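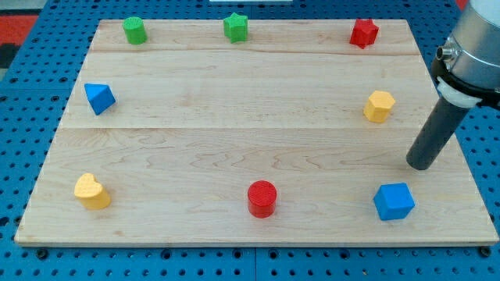

Teodor Lindholm 말로는 교육용 로봇 키트는 로봇값이 아니라 나머지 전부의 값을 보고 사야 한다는데, 나머지 전부가 뭔지는 끝내 말을 안 해 주고 퇴근했습니다. 그래서 여기에 여쭙니다.

Zondbridge 탁상 밀기 키트, 사도 될까요?

직업전문학교에서 자동화 실습을 맡고 있습니다. 팔은 이미 있습니다. 전임자가 예산 마감 직전에 사 놓고 다른 학교로 떠난, 아주 건강하고 아주 심심한 팔입니다. 여기에 붙일 과제용 키트를 찾다가 Zondbridge 견적을 받았습니다. 나무판에 색색의 블록, 팔 끝에 끼우는 막대, 예제 소프트웨어까지 한 묶음입니다. 학생이 "빨간 별을 노란 육각기둥 쪽으로" 같은 지시를 넣으면 팔이 블록을 밀어서 옮기는 식이라고 합니다.

제가 걸리는 건 이런 점들입니다.
집는 게 없고 미는 것만 있는데 한 학기를 채울 수 있는지.
견적서에 "시연 데이터 672건 포함"이라고 적혀 있는데 이게 우리 환경에서도 쓸모가 있는지.
연간 지원 계약을 꼭 넣어야 하는지. 영업 담당자는 "대부분 넣으신다"고 하는데, 이분은 모든 항목에 대해 그렇게 말합니다.

비교 대상은 Fluka 집게 키트입니다. 가격은 그쪽이 더 높고, 팸플릿은 훨씬 두껍습니다. 2024년 7월 안에 품의를 올려야 해서 마음이 급합니다. 써 보신 분 계시면 부탁드립니다.

판교납땜공

저희는 지난 3월에 들여와서 한 학기 굴렸습니다. 결론부터 쓰면 사도 됩니다. 다만 상자에 든 것만으로 수업이 된다고 생각하시면 첫 주에 늙습니다.

미는 것만으로 한 학기가 되느냐. 됩니다. 저도 처음엔 블록 밀기가 무슨 과제냐고 했는데, 원기둥을 직선으로 밀어 보라고 시키면 학생들이 조용해집니다. 막대 끝이 중심에서 조금만 벗어나도 옆으로 흘러 버리거든요. 별은 어느 골에 막대를 대느냐에 따라 돌아가는 방향이 달라지고, 하트는 제 생각에 그냥 사람 약 올리려고 넣은 겁니다. 정육면체가 제일 얌전하니 첫 시간은 그걸로 하세요. 집게는 잡았다 싶으면 문제가 거의 끝나는데 밀기는 끝까지 계속 틀어집니다. 가르치는 입장에서는 이게 장점이고 배우는 입장에서는 강의평가에 쓸 내용입니다.

시연 데이터는 기대를 낮추시면 됩니다. 형식을 익히고 학습 코드가 도는지 확인하는 데는 좋습니다. 그런데 카메라 위치와 조명이 우리 실습실과 달라서 그걸로만 학습시킨 정책은 블록 옆 허공을 아주 자신 있게 밀었습니다. 결국 학생들과 직접 모았고, 준비부터 정리까지 합쳐 80시간쯤 들었습니다. 조교 인건비를 견적 비교표에 넣으셔야 합니다. Lindholm 씨가 말한 나머지 전부가 아마 이걸 겁니다.

설치할 때 챙길 것 몇 가지 적어 둡니다.

판은 꼭 볼트로 고정하세요. 타공 테이블이 있으면 금방 끝나고, 없으면 테이블부터 사셔야 합니다. 저희는 처음에 양면테이프로 버티다가 좌표를 매일 아침 다시 잡았습니다.
막대 높이는 판 전체에서 확인하세요. 한쪽 구석에서만 맞추면 반대쪽에서 나무를 긁습니다. 저희 판에는 1기생의 서명 같은 홈이 나 있습니다.
시작 배치는 블록을 판 가장자리로 빙 둘러 놓고 가운데를 비우는 쪽이 편했습니다. 처음부터 몰아 놓으면 하나 밀 때 옆의 것이 따라가서 학생도 로봇도 누구 잘못인지 모릅니다.
속도 제한은 학생 계정에서 잠가 두세요.

지원 계약은 첫해만 넣었습니다. 답변은 친절한데 빠르지는 않습니다. 드라이버 문제로 메일을 보냈더니 답이 오는 데 4일 걸렸고, 그 사이에 2학년 학생이 고쳤습니다. 그 학생에게 계약금을 줄 걸 그랬습니다.

cevgate_fan

Fluka 사세요. 집게가 있어야 로봇이죠. 막대로 미는 건 당구입니다.

(추가) 둘 다 써 본 건 아닙니다. Fluka는 전시회에서 봤습니다. 집게가 멋있었습니다.

느린서보

윗분 당구 이야기는 흘려들으셔도 되는데, 당구를 가르치는 것도 꽤 괜찮은 수업이라는 말은 보태고 싶습니다.

저는 Westerberg라는 대행사를 통해 샀습니다. 구매 전에 확인할 건 제품 설명서보다 팔과의 궁합입니다. 키트에 딸려 오는 체결 링이 모든 팔에 맞는 게 아니라서, 견적 단계에서 팔 모델명과 플랜지 도면을 같이 보내고 "맞습니다"라는 답을 글로 받아 두세요. 저는 전화로 들었고, 그래서 어댑터를 따로 깎았습니다. 맞기는 맞더랍니다, 어댑터가 있으면요.

블록은 예비 세트를 같이 주문하시길 권합니다. 망가지지는 않는데 없어집니다. 저희는 노란색이 제일 먼저 사라졌고 지금은 지시문에서 노란색을 빼고 수업합니다. 표면이 살짝 까슬한 건 불량이 아니냐고 문의했다가 원래 그렇다는 답을 받았습니다. 저희가 받은 것 기준으로는 그 까슬함 덕에 막대가 덜 미끄러지는 느낌이었지만, 재 본 건 아닙니다.

소프트웨어는 색과 모양을 조합한 간단한 지시문까지는 무난합니다. "저거 좀 치워" 같은 건 안 됩니다. 데모 영상에서는 됐습니다. 영업 담당자에게 그 영상과 똑같은 설정 파일을 달라고 하세요. 저는 3번 요청해서 받았고, 열어 보니 지시문 목록이 따로 정해져 있었습니다. 품의서에 "자연어 명령 지원"이라고 쓰실 거면 그 목록을 먼저 보시고 표현을 고르시는 게 좋겠습니다.

지원 계약은 판교납땜공 님처럼 첫해만 넣으세요. 견적서에 기본으로 들어 있으니 빼 달라고 따로 말씀하셔야 하고, 갱신이 자동인지도 확인하세요. 저희 건 자동이었습니다.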